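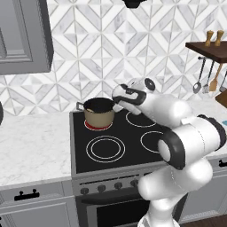
The pan task in our simulated kitchen, with the rear left burner on and the gripper just off to the right of the pot.

I've spent most of this week chasing the best bug I've had in ages, and I have to write it down while I still remember all of it!

The task sounds easy. Go to the pot on the hot burner, take hold of it, move it off the heat. I'd left the arm practising overnight, 3,000 runs, and on Thursday morning the score sheet looked lovely until I got to the safety column. In 249 of them the wrist had dipped low over a lit burner and stayed there. The run still counted as a pass (my scoring only cared about the pot), so I'd have missed it completely if Zinhle Masilela hadn't nagged me into logging that column last month. Thank you, Zinhle!

My first guess was the planner. Wrong. I lost nearly 40 minutes to that, then watched the bad runs back at quarter speed and saw the arm taking a short cut every time, straight across the glass as if the stove were a plain bit of worktop.
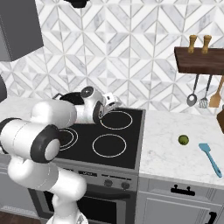 Fingers over the rear right burner, in the same kitchen with the same cooker.

And that was the fault. Each cooker has a keep-out zone above any burner that's switched on, and I'd been loading the zones before the heat settings, so every burner counted as cold when the arm made its plan. Two lines in the wrong order! Unathi Engelbrecht spotted it over my shoulder in the time it took me to find a biscuit.

I've swapped the lines, and a low pass over a lit burner now fails the run outright. The full batch is going again tonight. Next I want to try it with two burners on at once.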